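Workroom > Tables > Orus Table

We use cookies to remember your basket. Accept | Settings

The Orus is the table we kept coming back to when we fitted out our own room, a big plain top in a warm tan that gets along with nearly everything you set beside it (and we've set a lot beside it!). 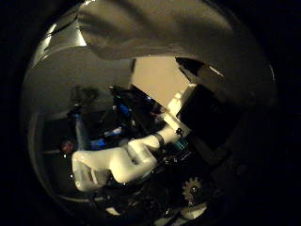

Choosing a color took us most of August, with sample boards leaning against every chair we own. We wanted one shade that would feel at home in a quiet room, and the flat beige panel on the wall was the tone we held our samples up to before settling on Orus Tan.
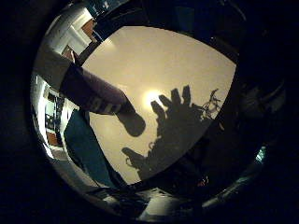
The top measures 80 inches on its long side and comes with nothing printed or carved into it, so your work has the whole surface to itself. A lamp overhead will leave a round bright spot like the one near the middle, so do think a little about where your lights hang.

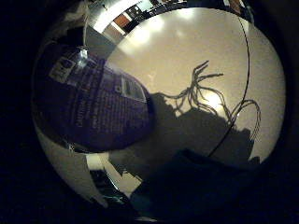

Polished chrome ball, reflecting the room.

Order as item 3967, with Cleko leg set 526 if you'd like the taller height.
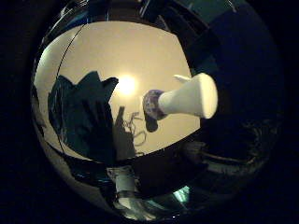

Telmo Aguirre wrote to say that he'd put his under a window, that the tan looks a touch yellower there in the evening, and that he'd buy it again.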